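Clolholm Recipe Cards, README

Filed under: Open data / Food and home

Hello! This is my typed-up copy of the recipe cards from the Clolholm community kitchen, 523 of them, saved as one big CSV. I started because I wanted Hatice Ekinci's lentil soup without ringing her every winter, and then I just sort of kept going (the puddings are very moreish to type).

Each row has a title, the cook's name if the card gave one, ingredients, method and a notes column. The notes are my favourite bit! Erhan Yazıcı wrote "ignore my brother" on 2 cards and I've left both in.
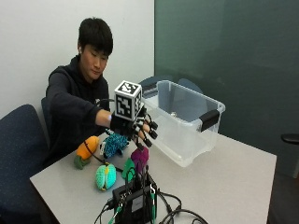 Are the weights in grams or ounces?

Whatever the card said. There's a unit column next to each amount, and where a cook wrote "a cup" or "a good handful" I copied that across and left the grams column blank.

Spellings are as written, so search for "yoghurt" and "yogurt" if you want the lot. Retno Sopacua checked the Indonesian cards and fixed my awful typing of the sambal ones – thank you, Retno. The oven temperatures on the oldest cards are a bit of a muddle still, and I'd treat any gas mark in there with care.

Use it for anything you like, only please keep the cooks' names with their recipes.

Contact: Oanh Phùng, Clolholm | © 2023 | Back to top

We use cookies to remember your settings. OK / Find out more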